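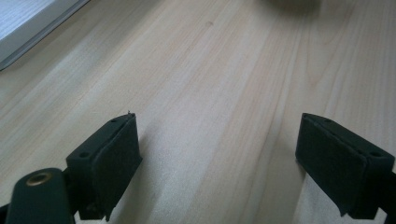

A clear table is harder to keep than a clean one

For most of last winter our table was where things waited. Post waited there, and so did library books, a bag of chargers, a torch with no batteries in it and whatever cups had not made it back to the kitchen. I put up with it until January, when I needed somewhere to work and had to eat my lunch standing at the worktop.

The table came from Kandlow, the second-hand furniture hall out past the ring road, and cost 400 with delivery. It is pale wood with a fine grain, and it shows everything. A dark table will hide a ring from a mug for years. On a light one you see it the same evening.

I started by trying to find each thing a drawer. This took a weekend and did not last. The drawers filled up, the cups came back, and by the end of the month there was a fresh layer of post. What has worked since is much duller. We keep a white wire basket on the table, and anything that has no business there goes into it. When the basket is full it gets emptied, properly, with every item walked to the room it belongs in.

Wire is the right choice for this. A solid box turns into a cupboard, and things go in and stay in. With wire you can see what is piling up, and it weighs very little when you need to shift it. I did try a canvas one from Flununeo first, but it sagged as soon as it had a book in it and the sides folded over the top. It now holds shoes.

Cups are a separate problem. Our house runs on tall insulated tumblers with straws, the sort that are meant to go everywhere with you and so never have a home. They are too tall for the shelf over the kettle. They fall over in the dishwasher. If you lay one in a basket of papers you find out how good the lid is. Turned the other way up, though, an empty wire basket makes a decent stand, and there have been weeks when ours has spent more time as a shelf than as a bin. 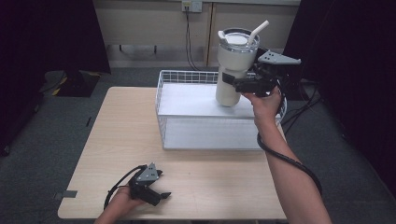
Stultach, writing in on the last column, would not have a tumbler anywhere near a wire basket. The base of a narrow cup catches on the wires, the letter said, and sooner or later it tips; far better to put a tray down and keep the basket for dry things. The same letter asked why anyone needs more than one such cup per person, and I have no good answer to that.

The tray is a fair suggestion and I gave it a fortnight. It does stop the rings. It also gives people a place to put cups, and they take it up with enthusiasm – ours had a spoon, two mugs and a satsuma on it by the second evening. I have gone back to carrying the tumblers through at night.

Washing them is the part that gets skipped. Take the lid off, pull the straw out and do each piece by itself. Straws want a thin brush and a minute of patience. Lids should be left to dry upside down on a cloth, away from the cup, or they smell by the morning. If the outside has gone dull or picked up grey smears, a paste of bicarbonate of soda on a soft cloth will usually shift them. Go lightly on anything printed or painted.

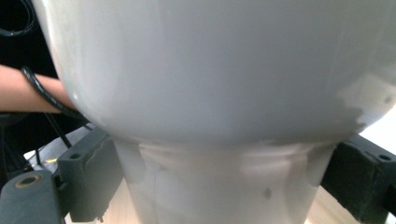
The table itself needs very little. I wipe it with a damp cloth, wrung out hard, and go along the grain. Then a dry cloth straight after. Sprays leave a film on a matt finish and I have stopped buying them. Sticky marks from tape come off with a drop of cooking oil left for a few minutes, then warm water with washing-up liquid, but try it on the underside first in case it darkens the wood.

Floors matter more than I expected. If there is dark carpet under the table, every crumb you sweep off the edge turns up there, so brush towards your hand and do the floor last.

The whole routine takes me 23 minutes a week, including the trip upstairs with the basket. Some weeks it does not get done and the post builds up again. I have also stopped leaving the basket in the middle, where people aim for it, and pushed it towards the back.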